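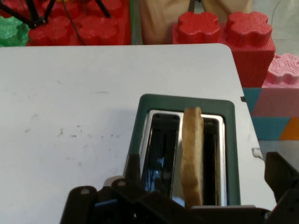 Fig. 4-1. Wrist view, toaster task. One slice in the right slot, left slot empty.

Print this page | E-mail this page
2 comments | 8 shares

4. Recording demonstrations: toaster set

Read section 3 first if the arm isn't calibrated. This section assumes it is, and that the Tustex recorder is installed and talking to the wrist camera. If the recorder shows a gray bar where the picture should be, go back to 3.6.

Updated 15/05/2026. Replaces the February sheet. Throw that one out, the button order changed.

4.1 What you are collecting

One episode = one slice, start to finish. Gripper begins at the home pose, comes in over the toaster, takes the slice, lifts it clear, sets it on the plate, goes home. Anything shorter is a partial and gets tagged that way (4.6).

Target for the set is 400 good episodes. Partials and fails don't count toward it but keep them, Lirton trains the failure detector on those.

Split:
- right slot loaded, left empty
- left slot loaded, right empty
- both loaded, take right one first

Do not do all of one kind in a row. Session sheet gives the order. Follow the sheet.

4.2 Before you start

1. Toaster unplugged. Cord off the table and taped down. It stays unplugged for the whole session, bread gets toasted ahead of time in the kitchen unit.

2. Bread toasted and cooled. Golden to light brown. Very dark slices crumble in the fingers and the crumbs end up in the linkage.

3. Wipe the table. It will still have specks and smudges on it, fine, the model needs to cope with those. Loose crumbs are the ones to get rid of.

4. Set the toaster down with the slots pointing at the arm, so they run up and down in the wrist view. Slight angle is OK. Sideways is a different set (see 5).

5. Look at the wrist view on the recorder. You want both slots visible and both fingers showing at the bottom of the picture. If only one finger is visible the camera has slipped in its mount. Loosen, turn, tighten, check again.

6. Leave the background alone. Whatever is behind the table when the session begins stays there till the session ends. Between sessions change it as much as you like. Foam blocks, fabric, patterned panels, all good. More variety the better.

NOTE: The steel plate on top of the toaster reflects. You will get bright streaks and bits of the room in it. Do not cover it or dull it with spray. Do turn off any lamp that washes out the slots completly.

CAUTION: Hands out of the work area whenever the status light is green. Reloading is done on amber only.

4.3 Starting the recorder

1. Power on the arm, wait for amber.
2. Open Tustex. Pick project "Jukport kitchen", task "toast_out".
3. Enter your operator code. Not your name.
4. Session number comes up by itself. Write it on the sheet.
5. Check free disk space, bottom right. Under 17 GB, stop and offload first (section 7).
6. Press Home. Arm goes to home pose. Light goes green.
7. Pick up the leader handle. Squeeze once to sync. The fingers should follow your squeeze with no visible lag.

If there's lag, unplug and replug the handle. Still lag, restart Tustex. Do not record with lag, the actions won't line up with the pictures and the whole session gets binned.

4.4 Recording one episode

1. Load the slice by hand (amber). Standing on edge, some of the crust poking up above the slot. If it sinks all the way in, use a bigger slice or raise the lever.

2. Clear your hands. Press Home, wait for green.

3. Foot pedal once. Beep. Recording.

4. Bring the gripper in over the toaster. Steady speed. Don't rush this bit, don't crawl either.

5. Open the fingers wider than you think you need. Line them up one each side of the slice, across its thickness.

6. Lower until the tips are just below the top of the crust. Do not push on the steel plate. If you touch it lightly keep going. If the toaster slides, finish the episode anyway and tag it "bump".

7. Close gently. Stop squeezing as soon as the slice moves with the fingers.

8. Lift straight up till the bottom edge is clear of the slot. Straight up. Most broken slices come from pulling toward yourself too early.

9. Over to the plate, lower, open.

10. Home. Foot pedal once. Double beep. Done.

NOTE: A second try inside the same episode is allowed and is useful. Missed grasp, back off, come in again, keep recording. Three misses, end it and tag "fail".

CAUTION: If a slice jams or the fingers wedge in the slot, hit the red stop. Do not pull with the handle. Free it by hand after the light goes out, then redo 4.3 from step 6.

4.5 Between episodes

- Move the toaster a little. A hand's width at most, any direction, but keep it fully on the table and clear of the edge.
- Turn it a few degrees now and then.
- Swap the slice when the corners start to go. Don't use a slice with a bite-shaped gap where the fingers should close.
- Blow out crumbs from around the finger joints every 8 episodes. Small brush is in the drawer with the hex keys.
- Look at the lens. Buttery fingerprint on the lens ruined all of session 222, you can't see it on the small preview. Open the full size view and check.

4.6 Tagging

Tag right after each episode, while you still remember it. The box comes up by itself.

good - slice on plate, in one piece, arm home
bump - slice on plate but toaster moved
partial - stopped early for any reason
fail - slice dropped, broken, or never grasped
junk - pedal pressed by mistake, someone walked through, etc.

If two fit, pick the worse one. Free text is optional, keep it short. "crust tore at lift" is plenty.

Slot field: L, R or both. This means left and right as seen in the wrist view, not from where you stand. People get this wrong constantly. For a session laid out like fig. 4-1 the answer is R.

4.7 Ending the session

1. Last slice out, toaster empty.
2. Press Home, then Park. Wait for the light to go out.
3. Tustex: Session > Close. It will run a frame check. Let it finish, dont close the lid on it.
4. Any episode listed in red has dropped frames. Change its tag to junk. Do not delete it, deleting leaves a hole in the numbering and the upload stops there.
5. Copy to the Vávra drive. Upload to Lirton happens overnight from that drive, nothing for you to start.
6. Fill in the sheet: session number, good count, anything you changed in the background.
7. Empty the crumb tray.

4.8 Quick problems

No beep on pedal: pedal cable is out at the arm base. Push till it clicks.

Fingers close unevenly: crumb in the linkage. Stop, light out, brush. If it persists see 9.2, finger pad replacement.

Picture too dark in the slots: normal up to a point. If you can't tell an empty slot from a loaded one on the full size view, add light from the side.

Picture freezes but the arm still moves: end the episode, tag junk, reseat the camera plug at the wrist. Check the cable has slack when the wrist turns.

"Pose out of range": toaster is too far away. Bring it closer to the arm, press Home, go again.

Next: 5. Toaster set, sideways placement

Print this page | E-mail this page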